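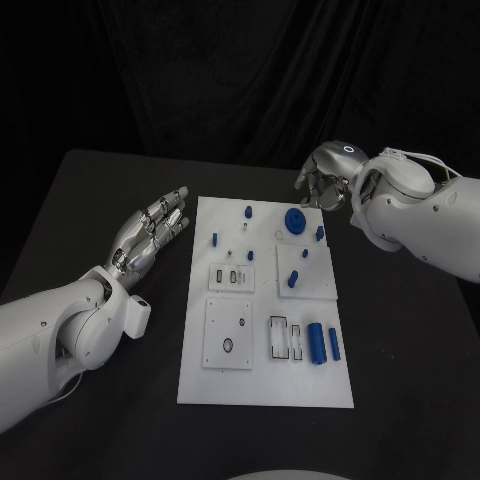 hotach128
Posted 1st June
Question for people who hang blackout curtains. I want one wall of the den covered floor to ceiling so I can nap after night shifts. What I'm after is plain black cloth hanging in soft folds like the curtain behind the table up top, with no pattern and no sheen. The Dursun panels are $118 a pair. Is the lining worth it?

stustus
Lining matters more than color. I had unlined black ones and the afternoon sun came right through the weave. Buy panels twice the width of the window.

fusar_1717
Disagree on twice. One and a half is plenty with a lined panel, and you save the money. Light comes in at the top and sides anyway — get a wraparound rod.

stustus
One and a half looks like a bedsheet on a stick. He said he wants folds.

hotach128
I do want folds. Does black fade? The window faces west.

fusar_1717
Mine went brownish along the edges after two summers. Charcoal hides it better.

stustus
Mine didn't fade, but they face north. Wash them cold and skip the dryer.

hotach128
OK, ordering two pairs, lined, and the wraparound rod. Still going with black.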